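4.2 Collecting the mouse demonstrations

I'll be upfront that this was the task I expected to be dull. You pick up a computer mouse, you put it down on its pad, and you do that until you've got enough of it. We ended up with 970 demonstrations, all made with the Grudley hand-held gripper (see Section 3), and I found the mouse far more of a handful than the boxes in Section 4.1. It's low, it's rounded, and if your fingers come in a touch too high they ride straight up over the sides.

So we asked everyone to close on the left and right sides and keep the front of the mouse pointing away from them. Figure 3 shows the grip we were after.
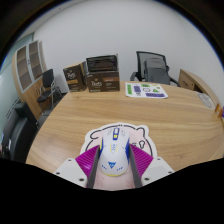

M. Guimarães
Research Engineer, Plimow Lab

Figure 3. Side grip on the mouse over the pink pad, seen from the gripper's own camera.

I like this view because it shows what the policy has to work with. Both fingers are in sight, along with the mouse between them and the outline of the pad, and then there's a whole room behind (boxes, a sheet of stickers, a chair or two) bending away at the sides. We didn't tidy any of that up. My hunch was that a bit of clutter would help more than it hurt, and we moved between tables during collection to get plenty of it - Clernoritz, our earlier set, was recorded at one bare bench and I think it suffered for it.

For training we cut each demonstration into short clips and used a batch size of 64. I kept back 15 demonstrations for checking by eye, mostly so I could see where the predicted path wandered off from the human one. It nearly always wandered at the same point, just before the fingers closed, when people slow down and fiddle with the angle. Trimming those pauses made the predicted paths smoother, but it also made the policy close too early on the mouse, so I put them back in. The results in Section 5 all use the untrimmed recordings.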